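手持夹爪数据采集套件 Sotis 产品介绍 讲者备注
（配合投影使用，讲稿以本备注为准，现场可视时间删减）

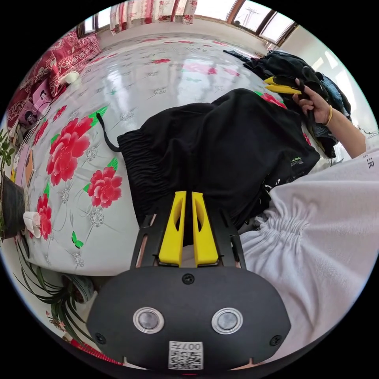 图一 使用手持夹爪在床面上整理黑色长裤，采集端视角

一、开场

各位来宾、各位同仁，上午好。受 Clanik 公司委托，由我代表产品与服务部，就 Sotis 手持夹爪数据采集套件及其配套服务作一次正式介绍。本次介绍面向正在评估家务类操作数据采购方案的研究单位和企业用户，内容包括产品构成、作业方式、数据交付、服务条款和评审意见五个部分。问答安排在最后，请各位先将问题记下。

（备注：此处停顿，确认后排能够看清投影。如会场光线过强，请会务人员关闭前排灯光。）

需要事先说明的是，今天所讲的套件版本为2018年12月提供给评估单位的版本。此前七月份发放的试用版在固件和标定流程上与现版本有差异，持有试用版的单位请在会后与客户服务负责人莱奥卡迪娅·巴兰（Leokadia Baran）女士联系，办理更换手续。

二、产品构成

Sotis 套件的基本配置为两套手持夹爪，左右手各持一套，由操作人员直接握持完成作业。请看首页图片，画面近处的夹爪为黑色外壳，前端装有两根黄色夹指，夹指上开有长条形槽孔；操作人员手中所持的另一套夹爪同样配有黄色夹指。近处外壳上贴有白色二维码标签，编号为 007。按照我方的管理办法，每套夹爪出库时均登记编号，标定文件、维修记录和采集数据都以该编号为索引。

（备注：讲到编号时，请以激光笔指向标签位置，即外壳靠下处。）

除夹爪本体以外，标准交付还包括充电底座、标定板、便携存储单元和运输箱。软件部分名为 Lai，负责数据导入、时间对齐和质量检查，可安装在用户自有的工作站上，无须连接外部网络。对数据保密有要求的单位，建议采用本地安装方式。

三、作业方式

下面介绍现场作业。我方将服装整理列为家务类任务中的重点项目。布料属于柔性物体，形态变化多，遮挡频繁，以固定机位拍摄往往难以记录夹指与布料接触处的情况。采用手持夹爪采集时，视角随夹爪移动，接触部位始终处于记录范围之内。

首页图片所示即为一处居室内的作业。一条黑色长裤平铺在床上，腰部为抽褶的松紧式样，并带有一根黑色细抽绳，夹指尖端压在裤子上。裤子后方是一堆待整理的衣物，以黑色居多。提请各位注意两点。

第一，深色衣物对视觉系统要求较高。黑色布料上的褶皱与边缘对比较弱，而黑色衣物彼此堆叠时，分界更不易判断。我方在 Lai 软件中为此类任务设置了单独的曝光检查项，未通过检查的片段会被标出，由审核人员决定是否保留。

第二，床面环境并不单一。图中床单为白底，印有大朵红色牡丹和绿叶，表面有光泽，窗外的光线在其上形成明显反光。此类背景在实验室中较少布置，在普通家庭中则很常见。我方的采集规范要求操作人员进入居室后保持原有陈设，不更换床单，不移走周围的日用物品，也不另行布置灯光。

（备注：听众若询问为何不使用纯色背景，可答复：纯色背景数据可作为附加项目单独订购，不计入标准家务数据包。）

操作人员的培训由培训主管雷米吉乌什·科沃杰伊（Remigiusz Kołodziej）先生负责。培训内容包括握持姿势、开合力度、动作节奏、重做规则和入户礼仪。对于服装类任务，规范特别规定：夹取布料应由夹指完成，不得以手指代替；抽绳、系带等细长部件应作为独立对象处理，不得随意塞入衣物内侧；动作失误时应继续完成当前片段，并在结束后以语音标注，不得中途停录。

四、数据交付

用户签订服务合同后，可选择自行采集或委托采集。自行采集的用户租用或购买套件，数据归用户所有，我方仅提供软件和技术支持。委托采集由合作单位 Larnia 负责组织人员和场地，我方负责审核与交付。

本次提供评审的服装整理样本包共收录1781个片段，涵盖铺平、对折、卷收、分拣等动作。每个片段附有夹爪编号、任务名称、起止时间和审核结论。样本包不含操作人员的姓名和住址。录制前须取得住户的书面同意，住户有权在交付前要求删除与其居室有关的片段。

交付周期自任务书确认之日起计算，标准数据包为10个工作日。任务书如有变更，周期重新计算。对于首批用户，我方免收一次任务变更费用。

（备注：价格不在会上公布。如有询问，请引导至会后洽谈区，由巴兰女士答复。）

五、评审意见与改进安排

为保证介绍的客观性，现将外部评审人员的主要意见如实转述。

评审组组长钦耶雷·埃泽阿尼（Chinyere Ezeani）女士认为，套件在狭小居室内使用方便，双手配合类任务的数据连贯性较好；同时指出，连续作业时间较长时，操作人员手腕负担偏重，建议在规范中明确休息间隔。我方已采纳此项意见，修订后的规范规定每完成6个片段须休息一次。

评审组成员埃博妮·海因兹（Ebony Hinds）女士对高反光表面的处理提出保留意见。她认为，在有光泽的床单和桌面上，部分片段的位姿估计出现漂移，目前的质量检查只能标出问题，不能修正。此项意见属实。软件组计划在下一版本中增加反光区域的屏蔽功能，在该功能发布之前，受影响的片段一律在审核结论中注明，并按合同约定予以补采。

另有意见指出，夹指尖端对较薄的单层布料夹取不够稳定，长裤腰部、袖口等较厚部位则较少发生滑脱。硬件组正在比较2种不同材质的夹指贴片，测试结果将以技术通报形式发给全体评估单位。

六、服务与保修

套件整机保修期为一年，夹指属于易耗件，不在保修范围内，可单独订购。维修期间，我方提供同型号备用机。更换夹爪后必须重新标定，并在 Lai 软件中登记新编号，未登记编号的数据无法通过导入检查。

用户单位如需现场培训，请提前提交申请，注明参加人数、任务类型和场地条件。技术文件目前备有中文和英文两种版本，波兰文版本由文档负责人盖诺韦法·维尔钦斯卡（Genowefa Wilczyńska）女士组织编写，完成后另行通知。

（备注：请会务人员此时分发评估申请表。实物演示台设在会场右侧，演示期间请听众勿自行拆卸夹指。）

七、问答

以下进入问答环节。请提问的来宾先说明所在单位，再提出问题。涉及合同细节的问题，将在会后以书面形式答复。

（备注：问答结束后切回首页，宣布茶歇，并提示评估申请表交至签到处。）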